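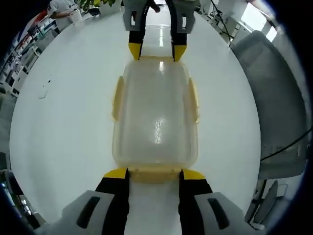

*A clear plastic food container with two side latches.*

# Why does food go off?

Somewhere at the back of your fridge there's probably a container that everyone is pretending not to see. It went in as pasta. It is now growing a fur coat, and it didn't ask your permission.

The fur is mould. Mould is a fungus, which makes it a distant cousin of the mushroom, though they don't send each other birthday cards. It starts as a spore, a speck so small you can't see it. Spores float through the air all day long, landing on tables, dogs, homework and sandwiches. Most of them land somewhere boring and do nothing. A spore on damp bread has won the lottery.

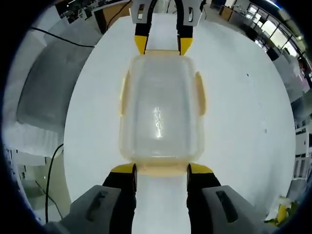

Photo: Anil Panicker

Once it has settled in, the mould sends out thin threads that work their way into the food and soak up the goodness. The fuzzy, colourful bit on top is where it makes new spores. So when your uncle scrapes the green off his bread and eats the rest – well, some of the threads may be going down with it. Don't copy your uncle.

Bacteria are at work too. They're even smaller than spores, and some can make you properly sick without changing how the food looks or smells. Sniffing the rice is not a science.
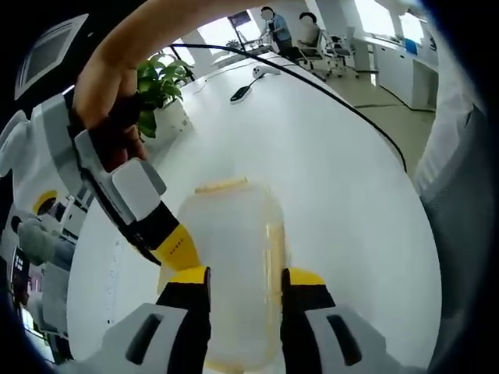

**KITCHEN SCIENCE › Keeping it cold**

A lid helps. It keeps new spores out and stops your cheese from smelling like onion. It can't do much about the ones that were already on the food when you shut it.

The fridge helps more. Cold makes most germs slow and sulky, so they take much longer to multiply. The freezer stops them growing, but plenty survive in there, and they get going again when the food thaws. 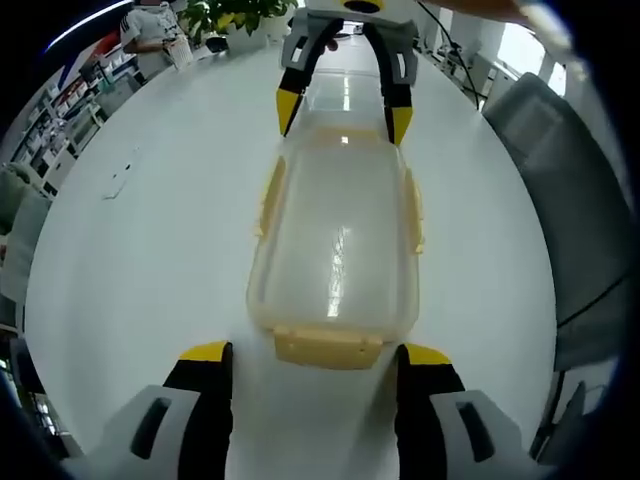 Tia Lambert wrote in to ask why honey gets to sit in the cupboard for years while her yoghurt can't manage one hot Friday in a school bag, and she'd like it known that she is 11 and finds this unfair.

Fair point, Tia. Honey has so much sugar and so little water that germs can't grow in it. Yoghurt is mostly water. Pack an ice brick.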